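4.2 Gripper comparison in simulation

We ran the handle task with two grippers, the Dromen and the shorter-fingered Dosel, on the same two-armed body and under the same controller. Each got 200 episodes in the Stolbridge kitchen set. The Dromen opened the door more often, and the Dosel failed more politely: it let go early and left the scene in a state we could reset. The Dromen tended to hang on well past the point of usefulness.

Most of the misses came at the low end of the long handle, where the fingers have little to close on and the bracket is near. Our cost function – tuned over most of February – had no opinion about brackets. 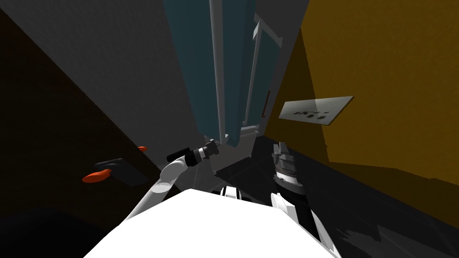
Figure 3. Left gripper close to the lower end of the handle, simulated view from above the robot body.

Reviewer 2 asked whether a softer wrist controller would erase the difference between the grippers, and suspected that it would. We reran both at 2000 control steps per episode. The gap shrank but stayed.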